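Can a Robot Clear the Table Yet?
Student Project Report
Danai Kalogeropoulos
Submitted in November

1. Why I picked this topic

My aunt manages the Vorley, a cafe with 28 seats, and I worked there last summer. Most of my shift went to picking up cups, wiping tables and carrying trays to the dish area. A sales flyer came in the mail one day saying that robots would soon do all of that. I wanted to know how close that is to being true, so I made it my project.

My question was: can a robot arm with a hand like ours do one small part of table clearing, which is dealing with a cup that has been knocked over? In a cafe this happens all the time. A person stands the cup up or grabs it without thinking about it.

2. How I worked

I did not have a real robot. I used a simulation on the school's computers and spent two weeks learning the controls before I recorded any tries. I kept the setup very simple, with one arm, one table and one cup. There were no plates, no napkins and no customers. I also left out liquid, which the simulator handles badly.

I ran 30 tries. In each one the cup started on its side and the arm had to get it upright and leave it standing. I gave each try a limit of 20 seconds. If the cup rolled off the table or was still lying down at the end, I marked it as a fail.

3. Reaching the cup

Getting the hand to the cup was the easy part. The arm moved over the table smoothly and I had few problems with aim. The trouble started at contact. A cup on its side rolls when you touch it, so a small push in the wrong place sends it away from the hand.

I had expected the fingers to close around the cup the way mine do. A different kind of contact was to use only the thumb, at the opening of the cup, with the other fingers held clear of it.

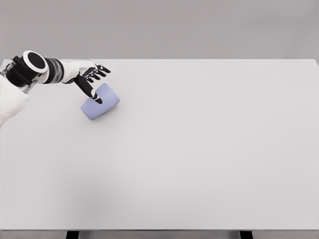

4. Results

The cup ended upright in 2 of the 30 tries. Both times it rocked before it settled. The most common fail was the cup rolling away after the first touch. The next most common was the hand tipping the cup partway and then losing it. In a few tries the hand pressed down too hard and nothing moved at all until time ran out.

Changing the starting angle of the cup mattered more than I thought it would. With the opening facing straight at the arm, I never got a good result. I did not have time to test every angle, so I can't say which one is best.

5. Compared with a person

I asked my aunt to stand up a tipped cup at the cafe while I timed her. She was done before I had properly started the stopwatch. She also held a tray in her other hand. My simulated arm had an empty table, a dry cup and nothing else to do.

This was not a completely fair test. I am a beginner, and somebody with more training in robot control would get a better score from the same arm. A real cup also has more grip than mine may have had, and I did not check the friction settings until late in the project.

6. What I think now

For this chore, my answer is not yet, at least with what I could build. I would still like to try a plain two-finger gripper on the same cup, and then add a saucer. My aunt has kept the flyer, but she is hiring for next summer as usual.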